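How to Write Your First Short Homily

So you've been asked to speak at a midweek service – wonderful! You don't need a seminary degree to do this well, and I promise the preparation is half the joy.

Start with the reading and stay with it longer than feels necessary. Read it aloud three times, at different hours if you can, and jot down any word that snags you. When I was getting ready for my first talk at Tunarby, I got stuck on "neighbor" and the whole thing grew out of that!

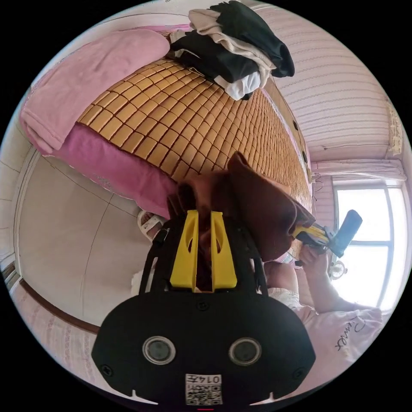
By Wanda Szczepańska | 14/11/2020 | Preaching & Worship

Next, write one plain sentence that says what you want people to carry home. Tape it over your desk. Every story and every quotation has to serve that sentence, and the ones that don't can go in a folder for another evening (mine is very fat by now).

Now draft it the way you talk. Five minutes at the lectern comes to roughly 3000 characters, less if you like to pause, and pausing is a lovely thing to learn. Short words carry best in a big room.

Then practice standing up. Mark your breaths in pencil, and underline the names you might trip over – Old Testament kings especially!

On the day, print your text large, number the pages, and get there early enough to try the microphone. Look up at the end of each paragraph. When you reach your last line, say it slowly, wait a moment, and sit down.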